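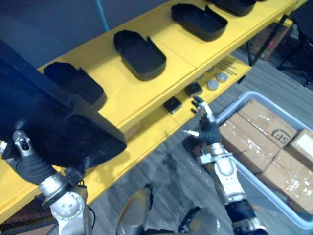
Black trays on the yellow shelving.

Indgate Allotment and Garden Society
Minutes of meeting, 29 May 2024

Apologies – four received. Last minutes agreed, one correction (water bill was for the Hinojosa Lane site, not the top field).

Water
Standpipe by plot 18 still dripping. Washer replaced twice. Agreed to get a plumber in, up to £300, and turn the supply off overnight till then. Notice to go on both gates. Hosepipes: same rule as last year, hand held only, no sprinklers left running. Several complaints about this, please read your tenancy.

Waiting list
Now 48 names. Two half plots coming free at the Urnura Road end, both badly overgrown. Long talk about whether to strim before letting or let as seen with first quarter free. Vote – let as seen.

Plant sale
Went well, tomatoes gone by eleven. Too many courgettes again. Leftover squash to the school if they want them. Labels ran in the rain so pencil only next time. Please return any trays you borowed, washed.

Seed order
Hanari catalogue to go round by email. Orders back before the July meeting. Onion sets and broad beans ordered in bulk as before, everything else by request. Garlic undecided, last lot was poor.

Bonfires
None before dusk. Neighbour on the east side has written in again. Reply to be sent.

AOB
Hedge on the lane side – leave til birds have finished nesting. Padlock code changing, will be texted not emailed. Somebody's blue wheelbarrow still behind the hut. Manure delivery, ask farm for a date and a smaller trailer, the last one wrecked the verge.

Next meeting July, date to follow. Closed 9pm.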